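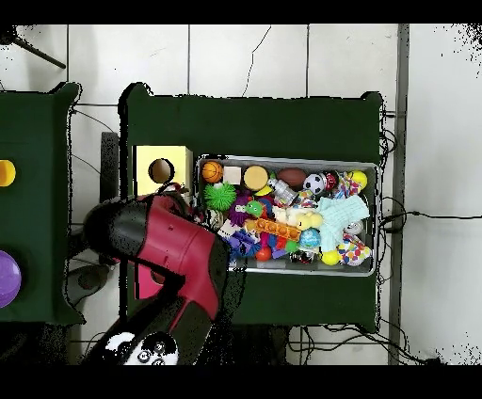

The Long Life of a Lent Toy

Sillalton has had a toy library for longer than it has had a supermarket. It started in the back room of the Methodist church, moved to the old telephone exchange when the church needed the room, and has stayed there through two roofs and one flood. Families pay a yearly fee, take home what they like, and bring it back when the children are done with it.

That last part is where most of the work is. A book comes back with a bent corner. A toy comes back missing its wheels, or with someone else's wheels.

27/10/2019

Wilson Arboleda has run the library for 10 years. Before that he repaired sewing machines, and he still keeps his tools in the same flat drawers. The catalog lists 3,000 items, and he can tell you which ones are out without looking it up. Puzzles go out in winter. Anything with a handle goes out in summer. Dress-up clothes go out in the weeks before Halloween and come back with candy in the pockets.

"People think we're saving them money," he says. "We are, but the ones who stay with us stay because of closet space."

Toy lending in the United States goes back to the Depression, when the first libraries opened for families who could not buy toys at all. The idea has come and gone since then. Some libraries are part of the public system and lend to anyone with a card. Others, like Sillalton's, are small nonprofits that live on fees and one good fund-raiser a year. In Sillalton the fund-raiser is a pancake breakfast in August, and it pays the insurance.

The rules are short. A family may borrow four items at a time and keep them for three weeks. A missing piece costs a dollar, and the dollar is returned if the piece turns up. Batteries are the borrower's problem. There is no charge for wear, and Arboleda has refused every suggestion that there should be.

"If a kid plays with a truck until the paint comes off, then the truck did its job," he says.

Wear does decide what he buys, though. He looks for screws where other toys have glue, because a thing held by screws can be opened and fixed. He avoids stickers. He likes solid colors and pieces too big to go down a floor vent. For years the most borrowed item in the building was a marble run called Drundotis, made by a company that went out of business before most of its present users were born. The library has two sets left, one of them kept only for parts. When a chute cracks, Arboleda cuts a patch from the spare set and screws it on from behind. The patched chutes run a little slower, and the older children ask for them when they race.

Its only real rival is Nodetti, a building game with flexible rods and round joints. It is a harder toy to lend. The rods are thin and children bend them into bracelets, so every box is weighed on a kitchen scale when it goes out and again when it comes back. The weight is written in pencil inside the lid. Some lids have been erased so often that the cardboard has gone fuzzy.

Cleaning takes up two mornings a week. Plastic is washed in warm water with dish soap, rinsed, and left on racks overnight. Wood is wiped with a cloth that has been wrung out hard. Soft toys go through the machine in a pillowcase, with one exception. Nina is a cloth elephant who joined the collection in its first year and has been restuffed twice. She is washed by hand in the sink and dried on a towel, and she has a waiting list.

Parents who borrow regularly say their children ask for new toys less often than they used to. Arboleda is careful about that claim. He has seen children cry at the return desk, and he has seen a few families buy the very toy they had just brought back. He takes that as a fair result. They had three weeks to find out.

What he would like now is more space. The telephone exchange has narrow rooms and one working radiator, and the large items, the slides and the play kitchens, are kept in a hallway where strollers have to pass. The town has offered the ground floor of the former credit union. It has a ramp and a wide front door, and it needs new wiring. A decision is due after the winter. Until then the hallway stays as it is, and the play kitchens are lent out as fast as he can find people with room for them.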